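Flestari Build Tool: Set-up Guide
Reading time: 4 min

4. Setting up the local package cache

The cache stores compiled modules on your own machine so that repeat builds do not fetch them again. It is switched off by default. Complete section 3 (Installing the compiler) before you begin.

4.1 Creating the cache

1. Close any editor that has a Flestari project open.
2. Open a terminal and change to the project's root folder.
3. Enter: flestari cache init
4. When asked for a location, press Enter to accept the default or type a full path. Relative paths are rejected.
5. Enter the port for the cache service. The default is 1526.
6. Enter: flestari cache status
The reply should read "cache ready". If it reads "cache locked", go to 4.3.

Note: The path must not contain spaces. Tabs and accented letters are accepted.

Caution: Do not place the cache on a network drive. File locks are not reliable there, and modules may be written twice. 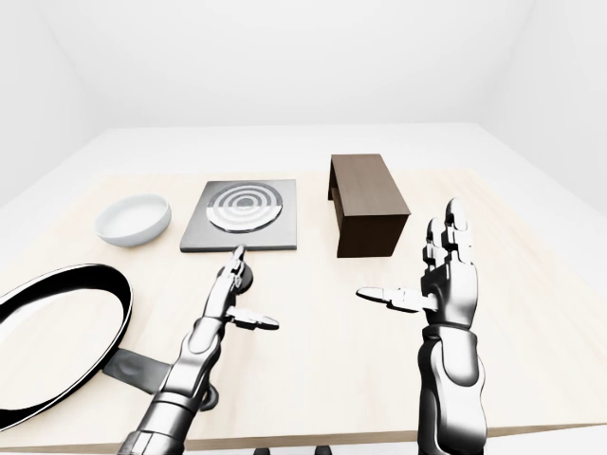

Simulated tabletop with two robotic arms and a white bowl.

4.2 Setting limits

1. Open the file cache.conf in a plain text editor.
2. Set max_entries to the number of modules to keep. The default is 100.
3. Set workers to the number of threads used for unpacking. Accepted values are 1 to 8.
4. Save the file and enter: flestari cache reload

Changes to max_entries apply at the next build. Changes to workers apply at once. When the limit is reached, the oldest unused entry is removed first. Pinned entries are never removed and do not count towards the limit.

Note: Projects moved over from Mridha keep their old limits file. Delete it before step 1, or its values will override those in cache.conf.

4.3 Clearing a locked cache

1. Stop all running builds.
2. Enter: flestari cache unlock
3. Repeat step 6 of 4.1.

Caution: Never delete the lock file by hand while a build is running. The index will be damaged and the cache must then be created again from 4.1.

Error codes for the cache service are listed in section 8.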